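October, 15:00, desk notes, celebrity couples tracker

Went back through the Hivine "secret engagement" story before anyone builds a timeline on it. I don't buy it yet. The whole thing rests on one unnamed friend and a ring that shows up in two balcony shots, wrong hand in one of them unless the photo got flipped. Hivine has called this same couple engaged 7 times by my count in our archive. No wedding so far.

Szulc picked it up within the hour and added "sources confirm." Read it twice, can't find a second source. It's the Hivine friend again with the quote trimmed. Marked as a repeat in the sheet, please don't log it as independent.

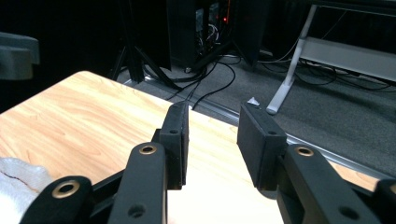
Comment counts next. Iltance says fans are "losing it" and points to 3,610 replies under the singer's post. I read down the first couple of screens and most are about her haircut, plus a long fight over tour tickets. Reply totals tell us very little about what people believe. As for the claim that the two are "closer than ever," they sat at the same awards table with a gap between them like the one between those two black fingers, and nothing in it either. Could mean a fight, could mean a seating chart. I'm not writing up either one.

Lerulico's version is the only one that asked both reps for comment. One declined, the other hadn't answered by press time. Boring piece, best of the bunch.

Status: rumor, unconfirmed. Draft headline with "engaged" in it is pulled. Still to do: find the uncropped balcony shot, check which hand, and see if the ring turns up in her older tour pictures. I have a feeling it does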